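Gears on the bench: a gallery from the Wenmont practice table

Text by Mihret Derese

The Collden gear exercise has been passed around among assembly instructors for years, usually with large promises attached. It is supposed to teach patience, alignment and a feel for small parts, all from a disc, a peg and a few gears. I have sat through enough training fads to be wary of that kind of talk, and I went into our September session expecting to be bored.

I was a little less bored than expected. I still don't believe most of what gets claimed. Tsegereda Teshome set out the bench and Keith Stockdale kept telling us it would all make sense by 11. It made some sense by noon. Click through and decide for yourself.

1. The work surface

Keith is a great believer in dark work surfaces for small bright parts. He says you find a dropped piece faster. Maybe so. I have lost plenty of bright parts on dark surfaces, and a dark cover also swallows every black screw in the building. It cost us $71, and I would like to see that earn its keep before we order another one for the second room.

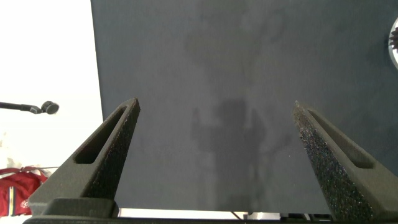
Dark gray, plain, slightly mottled. A shadow falls down the middle of it.

2. A gear up close

People who sell these exercises like to say that a trainee should study a gear before placing it. Fine, but study it for what? Ibrahim Ajayi asked exactly that and got a long answer about tooth shape. My own shorter answer is that you look for the hole, because the hole is what has to find the peg. The teeth get all the attention because they are the pretty part.

I will admit they are pretty. Metal like this photographs well, and I suspect that explains a good share of the exercise's popularity in catalogs.
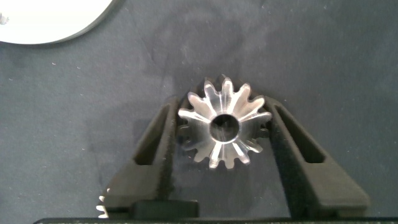 Narrow, pointed teeth around a round bore. Very handsome; I remain unconvinced it teaches patience.

3. The disc and its gears

Zewditu Kassa thinks the layout is the best thing about the whole exercise, and she may have a point. There is very little to it: a flat white disc with a hole through the center and a short peg near the rim. You can see what is on it and what isn't. My complaint is that a gear resting on the disc looks much the same to a beginner as a gear that is where it ought to be, and the instruction sheet spends all of two lines on the difference. 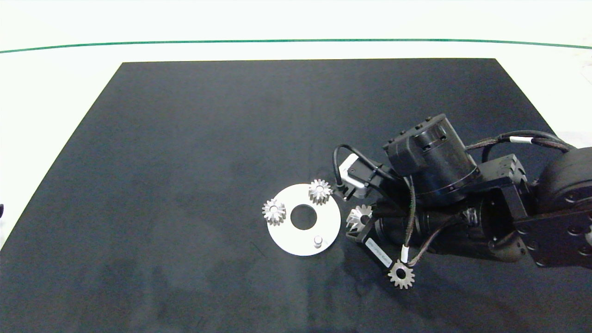 What I would change

Fewer speeches at the start, a better sheet, and a tray for the gears. Keith wants to buy the Drillumard set next, at $719. I have asked him to run this one again with a fresh group before anyone signs for it.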